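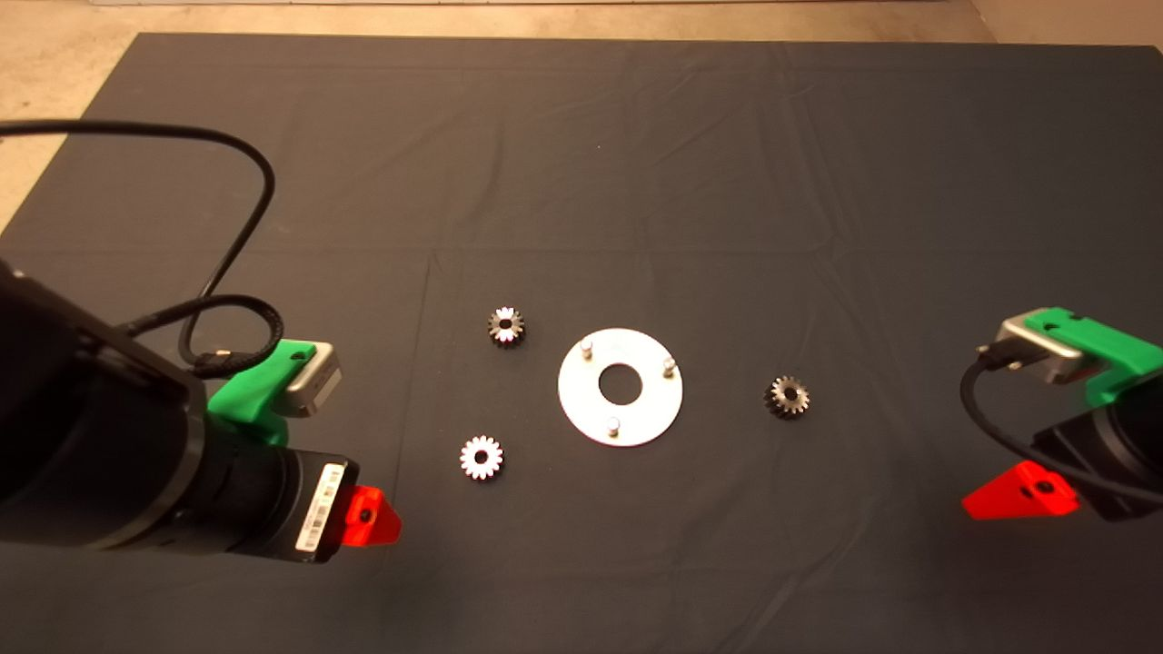 Conall Ó Gríofa asks whether a concrete slab has to be fully cured before the Siltero sealer goes on, as his was poured in June and already looks pale all over.

Colour is a poor guide. Leave a new slab for 36 days, then tape a square of clear plastic to it overnight. If moisture beads under the plastic by 9 am, wait another week and repeat the test.

Do I need to grind the floor first?
Only if it has been power-trowelled or painted. Finish with a 400 grit pad where a low sheen is wanted. Vacuum twice and don't mop.

How far does a drum go?
One drum of Siltero covers 33 square metres at one coat. Older, porous slabs take more.
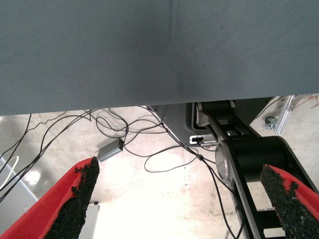 Garage floors should get a second coat, applied at right angles to the first while the first is still tacky. Don't thin either coat.

Can I seal over Minari?
No. Minari is a wax and has to be stripped back to bare concrete.

Will it stop oil stains?
It slows them. Wipe up spills the same day.

Is the tint range available in matt?
Grey only. Other colours are gloss.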